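Arna notebook, 11/22/25
Black table: cubes, marker sheet, and the shine at the back
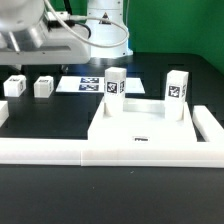 Cubes on the left, marker sheet behind them, green backdrop up.

Spent most of the day on the table and the bits that live on it, so this is a housekeeping entry and there are no results in it. If you want results go back a few pages.

Cubes first. I put two side by side on the left because I wanted to look at the printing on them against black, and yes, the marks are faint. You can tell there is something dark on the tops and sides, but I wouldn't like to swear to which mark is which from where I was standing. Up close under the desk lamp they're fine. From any distance they go to a sort of smudge, and I don't think that's only my eyes (Denise had a look as well and said "grubby sugar lumps", so thank you Denise).

I went through the drawer and tried the spare cubes the same way. The old lot from April are a bit darker, I think because we left the ink longer before handling them. The newer ones I'm fairly sure got picked up too soon, and that would be me, on the afternoon I was trying to get away early. I've re-inked one spare with the Clastuleck pen, two coats, and left it on the windowsill for three hours. It came up much better, nice and crisp at the corners, but the second coat crept slightly where the surface had been rubbed down. So next time: one coat, wait properly, then decide whether it needs another.

The rubbing down is its own saga. I used 1000 grit, dry, because that's what was in the tin. It takes the shine off but leaves a fine dust that gets into everything and then shows up beautifully on a black table. Wipe the cube, wipe your hands, wipe the table, in that order. I did it in the wrong order first and had white fingerprints all along the front. Please don't use a wet cloth on the inked faces, by the way. I tested that on a really tired spare and it took most of the mark with it.

Marker sheet. I've got it lying a bit diagonally behind the right-hand cube, with the two patches one above the other near the middle. They're the dark blue ones. Denise asked if we'd meant them to be blue and I said yes with more confidence than I felt. I looked it up afterwards in the Arna folder and the file does have them as black, so it's the printer. The blue looks strong enough against the white to my eye, but if someone is being strict about it we should get a fresh one done on the machine upstairs.

What I do like about this sheet is how much white there is round the patches. The previous version had been trimmed so close that the dark edge practically ran into the tabletop, and you couldn't see where one stopped and the other started. Don't trim this one! I know it looks untidy. If it gets a dog-ear, tell me and I'll print another, but leave the guillotine alone.

I haven't stuck it down. I had the tape in my hand and then remembered the last time, when the residue took me an entire lunch break to get off. There's a low-tack roll on order from Haslam and I'd like to wait for that. Until then it just sits there, so if you lean across to get at anything, have a look afterwards and put it back where it was. I've written the corner distances on the inside cover, in pencil.

The table itself. It's mostly a good dull black, and the white things stand out on it so well that I'd forgotten how miserable the old grey one was. Towards the back it does still pick up a faint bluish sheen, round where the darker grooves are. I thought it was polish residue, so I went over that strip with the Drorkavik cleaner, let it dry, went over it again with a plain cloth, and it made no difference that I could see. So I now think it's simply the light coming in low across the surface. I turned the lamp nearest the door down and the sheen got weaker, though the cubes went a bit flat too. Turned it back up. The meter gave nearly 1000 lux at the front of the table with everything on, for anyone who wants something to compare against.

While I was at it I cleaned out the grooves with a dry brush. Mostly fluff, plus a washer and the cap of somebody's biro. The cap is in the mug.

The shadows off the cubes are nice and soft with the lights as they are now, and I'd like to keep them that way. When we had the single bright lamp each cube had a hard black edge trailing off it — well, black on black, but you could see it on the marker sheet as soon as it fell across the white. Please leave the diffusers on even if they rattle. I know they rattle.

Green backdrop: flat, no creases, quite pleased with it. It comes down to the back edge of the table on the right-hand side and I've checked that the bottom isn't curling. It wants a going over with the lint roller every so often. The roller is in the second drawer, and it has run out of sticky twice now without anyone saying so.

Denise Haworth came by just before I packed up and we talked about whether the cubes ought to be white at all. Her view is that a mid grey would give the lights an easier time and wouldn't show every bit of handling. Mine is that I've only just got used to white, and on this table grey would look like a hole. We agreed to make up a couple in grey and put them next to the white ones before arguing any further. She's got some leftover paint at her end and will bring it down.

Also on her list: rounding the corners a bit more on the blocks. I don't mind either way for the big ones, but on the small cubes I'd worry about losing what little room there is for the printing.

Still to do:
Re-ink the remaining spares, one coat, leave them alone overnight.
Check the marker file against the folder copy and get a black print done upstairs.
Chase Haslam for the tape.
Buy lint roller refills.
Ask Denise about the grey paint, matt if she has it.

The re-inked spare is in the small tray with a scrap of yellow paper under it. Don't put it back in the drawer with the others yet, I want to see what it looks like in the morning.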